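Automation of picture handling at Follgate

Automation of picture handling at Follgate refers to the gradual introduction of robot arms in the framing and dispatch hall at Follgate, a site operated by Plarkora, a seller of framed prints, posters and decorative signs. The arms move flat goods between sorting surfaces, inspection and packing. Before the change, all of this work was done by hand. The control software is supplied by Ragnarsson, and new handling tasks are tried out in computer simulation before they are allowed on the floor.

Simulated handling tests, seen from behind the gripper:

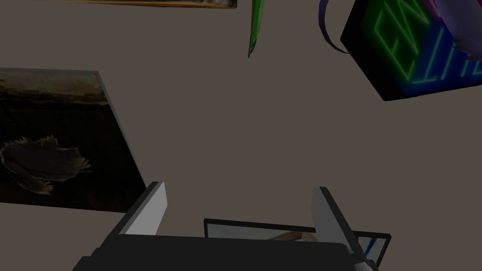
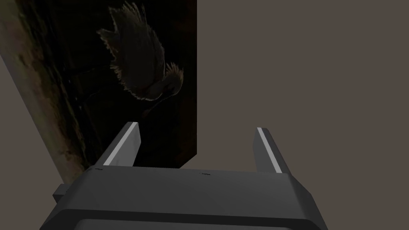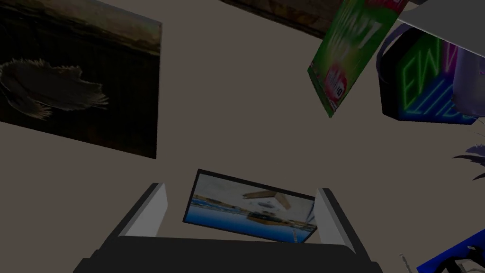 Background

Follgate opened as a warehouse for ready-made frames. Plarkora took over the lease and added printing, mounting and a small sign department. By the time automation was first discussed, the hall was sending out 4,000 items in an ordinary week, with higher volumes from November to the end of the year. The work was divided between mounters, inspectors and packers. Packers carried most of the weight. A large panel had to be lifted by two people, turned face up, checked for scratches and carried to the wrapping table.

Wrist and shoulder complaints were common among packers who had been in the job for several years. Turnover in the packing group was higher than in the rest of the hall, and seasonal staff often left before the end of their contract. Damage was the other concern. Most of it came from corners knocked against table edges and from fingerprints on dark prints.

Introduction of the arms

An early trial used suction cups. It was ended after the cups left rings on matte surfaces and failed to hold canvas. The second system, named Gemirora inside the company, uses arms fitted with two-fingered parallel grippers. The first 3 arms were placed at the end of the inspection line, where finished goods wait to be wrapped. They were assigned small and medium framed prints only.

Mixed surfaces proved harder than planned. Orders at Follgate are often made up of unlike items, so a framed print may lie near an illuminated sign or a poster. Framed items can be gripped by the edge. Thin posters bend, and signs with cables need to be set down in a particular direction. Staff sort these by hand and leave the framed goods to the arms.

Use of simulation

Each new item type is modeled and placed in a simulated workspace with other goods. The software is then run against different arrangements, including panels that are tilted, turned sideways or partly covered. A task is released to the floor after 700 simulated attempts have been reviewed. Reviewers look mainly at how the fingers approach an edge and whether they pass too close to a printed face.

Review is done by former inspectors as well as by technicians. The inspectors were brought in after the first release, when the software treated a decorative bevel as a safe place to grip. People who had handled the same product for years knew that the bevel chipped easily. Their notes are now part of the release form, and a reviewer from the floor must sign it.

Dark pictures remain a known difficulty. On a nearly black print, the edge of the panel can be hard for the camera system to separate from the image itself. Painted shapes with ragged outlines have been mistaken for damage, and several such prints are still routed to manual inspection.

Effects on work

Lifting has decreased for the packing group. Plarkora did not dismiss permanent staff during the introduction, but it hired fewer seasonal workers in the following years, and two-person lifting teams were dissolved for medium formats. Sixteen employees were retrained as cell attendants. An attendant clears stopped arms, replaces finger pads, resets misplaced goods and decides when an item should be taken out of the automatic flow.

The attendant role is paid one grade above packing. It is also described by those who do it as more tiring in a different way. Long quiet periods are followed by several stops close together, and the attendant has to keep the whole cell in mind. Breaks were lengthened after the first winter, and attendants now rotate with the sign department every half shift.

Some mounters objected to the change in pace. The arms take finished work at a steady rate, and a table that falls behind shows up on the line display. The display was later altered to show the figure for the whole line only. Informal conversation at the wrapping tables also declined, as fewer people stand there at one time. A shared table was set up beside the attendants' station, and shift handovers take place at it.

Current status

As of 16 May 2025, the arms handle small and medium framed goods on both shifts. Large panels, posters and illuminated signs are still packed by hand. Simulated work on larger formats continues, with the corner grip listed as an open problem. Ragnarsson keeps one technician at Follgate during the peak season, and Plarkora has trained attendants to carry out pad changes and basic recalibration without outside help.

See also

Gemirora
Packing cell
Manual handling
Workplace retraining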